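Collecting the bag task - a small gallery from the Dradosness booth

This page is about the shopping bag task, which we started to record in October for the Buzatu set.
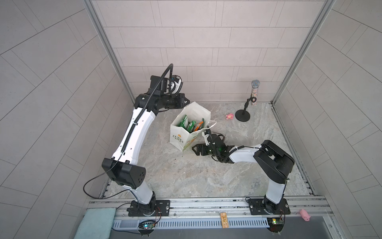
One reader of our earlier page wrote that teleoperated examples teach the policy all the bad habits of the operator, and that it would be better to collect fewer and throw away more. We have thought about this remark for a long time, and some of the notes on this page are an answer to it.

Two arms, one paper bag, three snack packets standing in it. The right gripper has the white rope handle, and the left one is empty and stays over the floor near the bag.

The handle is the part of the task which gives us the most work. A rope handle has no fixed shape, so the operator has to look for it again in every episode. At Skastmont they trained on bags with stiff handles before, and the policy from there did not know what to do with ours.

The packets stand upright with their tops above the rim. For the start position we ask only that they are inside the bag, and we do not arrange the colours. In the first recordings the order was always the same, and the model learned the order instead of the packets. We had to leave out 100 episodes for this reason.

Each arm has its own wrist camera. The views from the wrists go into the training together with the fixed view, and all of them must have the same clock. When one of them is late, we do not try to repair the episode, we delete it.

The small things around the task: two pink toy pigs, one on the floor near the back wall and the other at the right end of the rail, and also a microphone with a body covered in glitter or sprinkles in its stand. They have no role in the instruction. We change such objects between the sessions, so that the model does not connect the bag with an empty floor.

The floor has a marble pattern and the walls are tiled in light grey. We wanted to change to a plain floor last year, but the first comparison was not clear and we stayed with this one. The other booth, at Skastmont, has the plain floor, and episodes from both places are mixed in the set.

Both arms are bolted to the same rail at the front. It makes the calibration easier, but the operator must be careful when the two arms come to the middle together. Our rule is that one arm waits while the other one is pulling something.

Now to the remark of the reader. We agree with the second half of it. For this task we kept 322 episodes for the first release, and every one was watched from beginning to end by a person who did not record it. With the first half we agree only partly. An operator who loses the handle and takes it again shows the model something useful, and such episodes stay in the set if the recovery is calm. What we remove is the shaking, the long waiting above the object, and the cases where the operator forgot which arm has to move.

Every operator records for a short time and then makes a pause of 5 minutes. Before we had this rule, the last episodes of a session were slower than the first ones, and one could see it in the trained policy also - it was hesitating just before it closed the gripper.

The labels are written after the recording, one sentence for each episode, in everyday words. We write "lift the bag by the handle" and not the names of the joints. If two people would write a different sentence for the same episode, we keep both.

The next part of the collection will have cloth bags, and we will use the Primitz tool for the checking of the labels. Version 2 of the instructions for operators is already in use in both booths.

Page last changed on 3rd March.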